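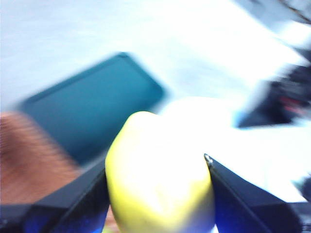
Wrist camera policies: drop the blurred frames, or keep them?

Posted in: Manipulation / Imitation learning

pavithra_k
Hello all. I want to share a result from our small lab and ask if somebody has seen the same, because my colleagues and I do not agree about it.

We train a pick and place policy from teleoperated demonstrations, with a wrist camera and the joint positions as input. We have 836 demonstrations. Our cleaning script, which we inherited from an older project called Reklow, computes a sharpness score for each wrist frame and removes everything under a threshold. The frame at the top of my post is a typical one that the script throws away: the yellow thing is between the fingers and everything is smeared on the diagonal.

Last month I trained the same policy two times. One time with the filter, one time with all frames. Same network, same number of steps, 5 seeds each. Then I ran 68 trials for each condition, spread over the seeds. With the filter we had 41 successes. With all frames we had 55.

I expected the opposite. Is it known?

Nikeo
What is your camera rate, and what happens to the action labels when you remove a frame? If the script deletes the image and also the action, your demonstrations have holes exactly where the arm moves fast. Then the policy has never seen the fast part, and it is no surprise that it hesitates there. I would call this a missing data result. It does not tell you much about blur.

pavithra_k
Camera is at 30 Hz. Yes, the script removes the pair, image and action together. I understand your point and I think it is a fair one. But I would still say that the missing data is the effect of filtering on blur, so for a person who uses such a script the conclusion is the same.

Nikeo
For the practical person, yes. For a paper, no. You need a third condition where you delete the same number of pairs at random.

wavness
I disagree a little with both. Random deletion is also not a good control, because it makes small holes everywhere and the filter makes long holes in few places. Better: keep all the actions, but replace each blurred image with the last sharp one. Then the timing is complete and only the blur is gone.

Also I want to say something about the frame. Look at what is still readable in it. The two black fingers are easy to find, there is even the small screw head on the tip of the right one, and the yellow is between them. For the question "do I have something in the gripper" this is enough. The part I would worry about is the glare. The upper right of the yellow object goes almost to white and the table behind it is white too, so there the outline is lost. Your sharpness score may be reacting to this as well as to the motion.

pavithra_k
Thank you, wavness, I did not think about the glare. The score is variance of the Laplacian, so a flat bright area will lower it for sure. I will check how many removed frames are overexposed and how many are only smeared.

Forough Talebi
We had a similar discussion on Monday, so I add our experience. In our data the blurred frames come mostly in the transport phase, after the grasp. When we filtered them, the policy often opened the gripper too early. My explanation is that during transport it met images which it did not know from training, and it did something strange. At test time nobody filters the camera for the robot.

One caution: our robot is slow. With a faster arm I would expect more harm from the filter, but I did not measure it.

rao
Sorry, I am not convinced. 41 against 55 out of 68 is a visible gap, but 5 seeds is few and the trials inside one seed are not independent. Can you post the successes per seed? If one filtered seed simply failed to train, it can make most of your difference.

Second, why not fix it at the source? Shorter exposure, more light. Then you do not need any opinion about blur.

wavness
More light on that table? It is already burned out in places.

rao
Okay, then shorter exposure with the light you have. It helps both problems.

pavithra_k
rao: per seed, filtered: 9, 10, 5, 8, 9. All frames: 11, 12, 10, 11, 11. So the third filtered seed is weak, you are right to ask. Without it the gap is smaller but it stays. I did not do a proper test over seeds yet.

About exposure, for new data I agree. But the old demonstrations are already recorded and I can't collect them again before March.

Nikeo
Those numbers are more convincing than the total. I would still like to see the hold-last-frame version from wavness.

pavithra_k
It is training now — three seeds first, and the other two when the machine is free. I will write here when I have the trials.

Forough Talebi
Please also note for each failure in which phase it happened. We did not do this at the beginning and later we had to watch all the videos again.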